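Come and help us write down the Lelton songs

Call for singers, listeners and people with good ears
Lelton and Putville Song Collection

Do you sing? Did your gran? Have you got a tape in a drawer that you can't play any more but can't bring yourself to throw out? We would love to hear from you.

Since spring we have been gathering the songs people sing at home in Lelton, Putville and the farms in between. We mean skipping rhymes, hymns with the wrong words, pub songs, lullabies, the thing your uncle does at weddings. We have 238 so far, and every week somebody turns up with one we've never heard. Last month it was a four-verse song about a flooded bus depot, and there are at least two tunes for it!

We're now looking for people to join us over the winter. You can take part in one of three ways.

Singers. Come and sing to us for an hour or so, at the Sperling Rooms or in your own kitchen. You don't need a trained voice and you don't need to remember all of it. Half a chorus is fine. Some of our favourites are half a chorus. If you'd like to bring a friend or a sister to argue with about the second verse, please do – those sessions are the best ones.

Listeners. We need people to go through the recordings and type out the words. You can do this from home in your own time, and we'll lend you headphones. A typical recording takes an evening. It helps if you know the local way of talking, but newcomers have caught plenty of things the rest of us missed.

Tune writers. If you can hear a melody and put it on a stave, even slowly, please get in touch straight away. We have only two people doing this at the moment and they are both very tired.

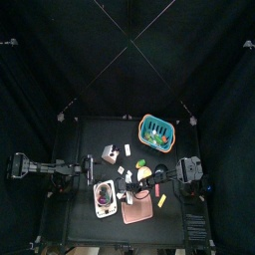 There is a bit of money, though not a lot. Singers get their travel paid and a copy of their recording to keep. Tune writers are paid a flat fee of 80 pounds for each batch of ten songs. Listeners are unpaid, but you will be fed at the monthly get-together, where Misaki Sakai makes a noodle soup that people have been known to cross the county for.

We'd especially like to hear from:
Anyone who went to school in Putville before the two schools merged
Families who moved here from elsewhere and brought their songs along – any language is welcome
Bell ringers, carol singers and old members of the Zurnport ferry crew
Teenagers, who know far more rhymes than they let on

By the end of the project we hope to have 300 songs in a printed book, with the recordings free to listen to at the library. Every singer decides for themselves whether their name goes in. You can change your mind right up until we go to print, and you can ask us to leave a song out altogether.

New people start in November. There's an open evening at the Sperling Rooms on the Wednesday before, from 7 pm, with tea and a fair amount of singing. Come by the side door, as the front one sticks. The ground floor is step-free and there is a hearing loop in the main room.

To put your name down, leave a note for Nazma Haque at the Lelton library desk with a phone number and the best time to ring. Tell her which of the three you fancy, or just tell her about the song. She'll probably ask you to hum it.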